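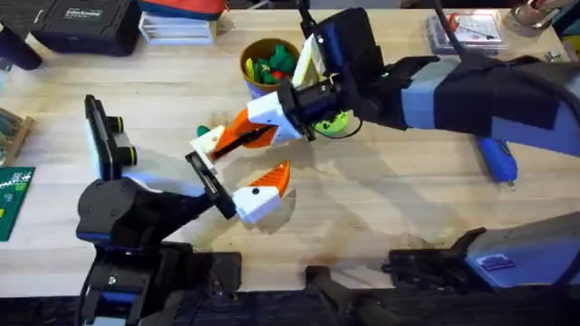 Os dois braços sobre a bancada, com as garras bem próximas uma da outra.

Início Guias Hardware Coleta Treinamento Contato

Como gravar demonstrações com dois braços

Este guia descreve a coleta de exemplos para o projeto Fiadzo, na estação de dois braços da sala Stillport. A gravação é feita com o Lorkine, que já deve estar instalado e configurado. Se os braços ainda não foram calibrados, faça primeiro o guia da seção Hardware e volte depois.

Um exemplo, ou episódio, é uma execução completa da tarefa: os braços saem da posição de repouso, fazem o que a tarefa pede e voltam. O Lorkine grava as posições das juntas, a abertura das garras e o vídeo de todas as câmeras.

1. Preparar a mesa

O tampo é de madeira clara, modelo Pisivwood. Não cubra com toalha nem papel entre uma série e outra. Os objetos que não fazem parte da tarefa podem ficar na mesa, de preferência junto às bordas. Um modelo treinado só com a mesa limpa costuma se perder quando aparece uma caixa ou um estojo por perto.

Mude a disposição dos objetos a cada série. Gire, afaste, troque de lado. O que não muda é a área central, que precisa ficar livre para o encontro das garras.

Confira também os cabos. Levante cada braço até a altura máxima e veja se algum fica esticado ou encosta na garra.

2. Conferir as câmeras

Abra a tela de visualização do Lorkine e olhe uma câmera por vez. Na câmera fixa, as duas garras devem continuar visíveis em todo o percurso. Nas câmeras de punho, procure os dois dedos na parte de baixo da imagem, um de cada lado, com o objeto entre eles na hora da aproximação. Os dedos não precisam aparecer inteiros, mas as pontas precisam.

Um pouco de borrão durante o movimento é aceitável. Se o objeto continua borrado com o braço parado, limpe a lente e confira o foco. Na dúvida, compare com o quadro abaixo, com os dedos abertos e o objeto azul de pé no meio. 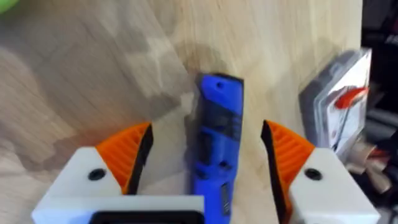

3. Gravar um episódio

Leve os dois braços ao repouso e inicie a gravação. Espere um segundo antes de mover qualquer coisa.

Aproxime a garra do objeto devagar e com os dedos já abertos. Abrir em cima do objeto gera exemplos confusos, em que a garra hesita ou empurra a peça. Feche só quando o objeto estiver centrado. Se errar a pegada, pode corrigir e continuar – episódios com uma correção são úteis, desde que a tarefa termine. Com três tentativas ou mais, descarte.

Nas tarefas com os dois braços, combine antes onde as garras vão se encontrar. Usamos o meio da mesa, a pouca altura do tampo. O braço que chega primeiro para e espera, o outro se aproxima. Mover os dois ao mesmo tempo no último trecho é a causa mais comum de colisão entre os dedos. Na câmera fixa, a distância entre as garras nesse momento fica assim:

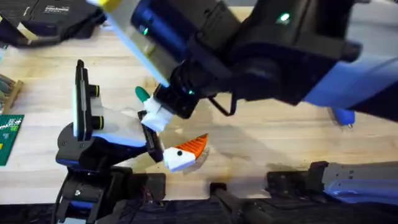

4. Revisar e descartar

Reveja os episódios no fim de cada série, enquanto ainda dá para lembrar o que houve. Descarte quando:

- o episódio terminou antes da tarefa;
- uma das câmeras congelou ou perdeu quadros;
- alguém pôs a mão na mesa durante a gravação;
- os braços bateram um no outro.

Na primeira rodada gravamos 849 episódios e ficamos com 790. A maior parte dos descartes veio de quadros perdidos, problema que diminuiu quando passamos as câmeras de punho para uma porta USB separada.

5. Nomear e enviar

Use o nome da tarefa, o número da série e o lado do braço que inicia (esq ou dir). Não use acentos nem espaços. O Lorkine aceita até 2000 episódios por pacote, mas pacotes menores são mais fáceis de reenviar quando a rede cai. Nossas séries têm 54 episódios.

Depois do envio, abra um episódio do começo e outro do fim do pacote e verifique se vídeo e juntas estão sincronizados. Se houver atraso entre os dois, não apague os arquivos locais. O ajuste dos tempos está descrito na seção Treinamento.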